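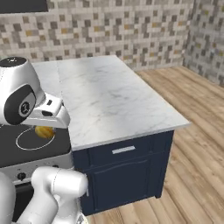

Black cooktop and white marble counter, computer rendering.

The Case for Knobs

The touch-controlled cooktop is a step backward in kitchen design, and it has been treated as progress for so long that it is now difficult to buy anything else in some price ranges. My argument is limited to the controls. I have no quarrel with glass surfaces or with induction, which heats a pan quickly and wastes little energy. The quarrel is with the decision to put the control panel on the same surface as the heat, under the same glass, with no moving parts.

I spent eleven years specifying appliances for rental apartments. The last large job was Landlow, a building of 177 units, each with a four-zone electric cooktop. The first phase used a model from Ingvarsson with front knobs. The second phase used the Fitia, a flush glass unit with a touch strip along the front edge, because the developer wanted an unbroken counter line in the leasing brochure. The tenants were similar in both phases, and the electrical supply was identical.

Service calls on the knob units were mostly for worn elements and, now and then, a cracked knob. A knob can be replaced by the tenant in under a minute. Service calls on the touch units were mostly for the controls. The panel would not respond, or it responded to a damp cloth, or it had gone into child lock and the tenant did not know the sequence to leave it. Many of these calls ended with no part replaced, and the building still paid for the visit.

The technical reason is well understood. A capacitive sensor measures a change in an electric field near the glass. A finger causes that change. So does a film of water, a pool of broth, or a metal spoon set down in the wrong spot. Firmware can be written to reject some of these, and good firmware rejects most of them, but the rejection has a cost. When the sensor is unsure, the usual response is to shut the whole cooktop off and beep. A pot that boils over therefore disables the control you need to turn it down. The safe state and the useful state are different, and the cook has wet hands at the time.

A rotary knob has none of this trouble. It has a shaft, a detent at zero, and a pointer. Its position is the setting. You can read it from across the kitchen and you can find it without looking. You can go from high to low in one motion that takes less than a second. On the Fitia, going from nine to two requires selecting the zone, waiting for the digit to light, and then pressing minus seven times or sliding a finger along a strip with uneven response. I timed this at my own counter with dry hands and it took between three and five seconds. With a milk pan, that is enough to lose the milk.

Three arguments are usually offered on the other side.

The first is cleaning. A flat panel can be wiped in one pass, and knobs collect grease around the skirt. This is true. It is also a problem that was solved decades ago with a knob that pulls off. The Ingvarsson knobs came off by hand and went into the dishwasher. Manufacturers have since made knobs that are harder to remove, and the cleaning complaint got stronger as a result. I would count that as a fault in the newer knobs. It says little about knobs in general.

The second is safety for children. A child can turn a knob. A child can also press a touch panel, and touch panels sit exactly where a hand lands when someone leans on the counter. Push-to-turn shafts handle most of this, and a main switch on the wall handles the rest. Child lock on a touch panel works, but it works on adults too, and many households leave it off after the first week.

The third is cost, and here the case is weaker than it appears. A touch board is cheap to make in volume. It removes the holes in the glass, the seals, and several assembly steps. The savings belong to the factory. At Landlow a replacement control board, with labor, came to about 700 dollars against a unit that had cost a little more than that new. For several of the units we replaced the entire cooktop, because the board was no longer stocked. A potentiometer or an infinite switch is a generic part. It will still be made when the current touch boards have been forgotten.

There is also the matter of access. People with low vision cannot use a flush black panel without help. Stick-on dots are sold for this, and they peel off in the heat. People with a tremor trigger the wrong zone. People with very dry skin, which includes many older cooks, have to press several times or lick a finger. A knob with a raised pointer serves all of them with no special version and no app.

The app deserves one paragraph. The Sukberg line, which I was asked to review for a later building, offers remote monitoring of each zone. I could not find a use for it that a kitchen timer does not cover. The instructions for pairing ran longer than the instructions for cooking.

I would propose a simple rule for specifiers. Any heating control should be operable with a wet hand, readable from two yards away, and replaceable with a part that does not carry firmware. If a product fails the first test, it should not be considered for rental housing at any price. If it fails the third, the replacement cost should be entered in the budget at year seven — a year or so before most boards I have dealt with became hard to find.

Buyers can apply a version of the same rule in the showroom. Ask for a cup of water and pour a little on the control strip of a powered unit. Then try to turn a zone down. Most stores will object to this, and the few I have tried it in let me do it once.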